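Last changed 30 May 2023. If your question isn't answered, put it on the sheet by the kettle.

# Folding project: your questions

These came in from Ketgate and Berkby after the March meeting. Some have been made more polite.

## The basics

**What is Fovel?**

The name of the folding and sorting system Hassanpour is building for our two sites. It will take clean clothes, fold them and stack them by customer. It does not wash, iron or find the other sock.

**Is it here to replace us?**

The plan is for Fovel to take plain folding first: T-shirts, trousers, pillowcases. Knitwear, anything slippery and anything with a note pinned to it stays with people. Management has agreed in writing to no job losses for 30 months. After that we will be having this conversation again, and you should come to it.

**Will my hours change?**

At Ketgate, the late folding shift starts an hour earlier from the day the first machine goes in. At Berkby, no change. Berkby has asked us to stop looking so pleased about it, which is odd, as we all work at Ketgate.

**Will there be targets?**

There is a target for the machine. It is 197 items a shift, and it has yet to trouble it. Yours are the same as before.

## Recording sessions

**Why am I folding clothes with a gripper?**

Fovel learns from people who already know how to do it. You hold the tool, do the job as you normally would, and the recording goes to Hassanpour. It is slower than using your hands, and you will feel like someone eating peas with tongs. Most of the 21 people who signed up say this wears off by the second session.

**Do I get paid for it?**

Yes, at your usual rate plus 2 pounds an hour. Put it on the blue form. The white form is for shoes.

**Why are we doing it on a bed?**

Customers' clothes come off beds, chairs and floors, and some of our collect-and-fold work is done in the home. A folding table is too easy. Stacks on a bed lean, slide and get mixed up with their neighbours, and the purple heap is worth several tidy T-shirts to the people doing the training.

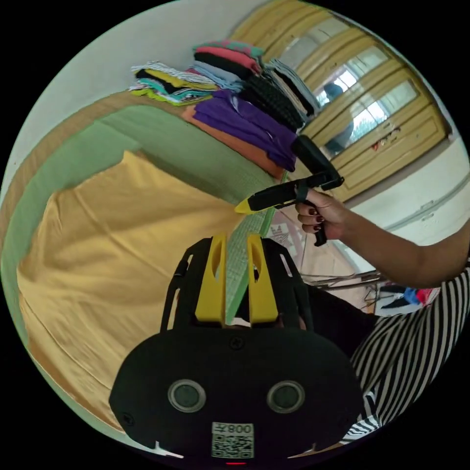 ## Your data and your say

**Does the recording show my face?**

It can, if you lean in or there's glass behind the clothes. Tell the session lead and that stretch will be deleted. You don't have to say why.

**Can I stop taking part?**

Yes, at any time, and it won't go on your file. Hand the tool back charged, please.

**Who do I complain to?**

Your shift lead, then the union rep - or the sheet by the kettle, which does get read.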